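Visit Report: Suturing Practice Rooms, Tirnier Surgical Training Center, Nutomholm

Submitted to the Varkedora Regional Education Office
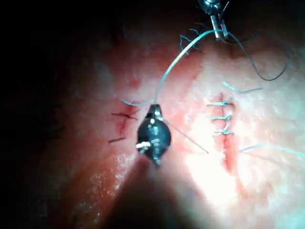

The delegation arrived on Monday morning and was received in the main teaching wing, where the center runs its program in wound closure. The purpose of the visit was to review how practical suturing is taught before the February intake and to consider whether the course could be offered at Thampi.

Teaching is arranged at 16 stations. Trainees begin with single interrupted stitches on short, straight incisions and move to longer wounds once an instructor has signed the practice record. Considerable time is given to the handling of the needle and to keeping the strand under control between passes. Light blue and dark suture are both in use. Instructors asked trainees to state where the next stitch would be placed before taking up the needle, and corrections were brief.

Assessment covers the spacing of stitches, the distance from the wound edge, the security of the knot and the length of the cut ends. A score of 100 is the maximum for each exercise. The center recorded 2,652 assessed closures in the last training year, of which 263 were repeated at the instructor's request. Repeated exercises are entered separately and do not replace the first score.

The delegation also viewed the supply room. Needles are issued against a signature and returned to a marked container at the close of each session. The written procedure was posted inside the door.

The center has agreed to provide its course outline and scoring sheet to Thampi. A request concerning instructor exchange remains open and will be addressed in separate correspondence.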